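Software corner: the planner learns to wait its turn

Skivcombe 3 is out, and most of what changed is in the part of the code that decides which arm gets to move. If you have been running the Dallow two-arm cell on the old release, you will know the arms had a habit of being terribly polite to each other. Both would stop short of the shared space, both would ask for a new plan, and both would get the same one. We once left a pair of them doing this over lunch and came back to find they had filled the log with 130 identical requests and moved nothing.

The old planner treated each arm as an obstacle to the other, wrapped in a fat safety margin. Fine for two arms working at opposite ends of a bench. Hopeless for small parts that need both grippers within a finger's width of one another, where the margins overlap before anybody has done any work. Shrinking the margin was the obvious cure, and we tried it, and we bought some new fingers.

In the new release the margin depends on the job. A step marked as shared lets the fingertips come close while the wrists and motor housings keep their full distance. Springs on rods have become our standard misery for testing this, as they are shiny, thin and not keen on staying where the depth estimate says they are.
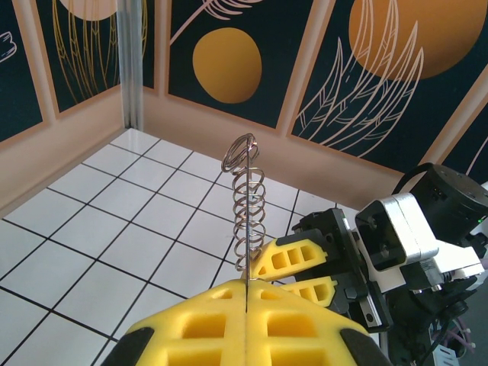 Close quarters at the spring, from the wrist camera.

Perception has had some attention too. Didenko, the tracking module, used to lose bright coils whenever the highlights shifted, then find them again somewhere more interesting. It now fits a line to the rod first and looks for the spring along it. That cuts out most of the imaginary springs, including a persistent one that lived in the wall panels throughout April.

Two things to watch when you upgrade. Shared steps have to be marked by hand in the task file, and anything unmarked falls back to the old margins (and the old manners). The wait limit is also set to 50 planning cycles by default, after which one arm backs off and the other goes first. Which one backs off is set in the cell file. Please do set it. Leave it blank and the planner picks by name in alphabetical order, which has given the left arm a rather good life.

The Emwood release branch gets the same changes next, once the replay tool stops playing the second arm backwards.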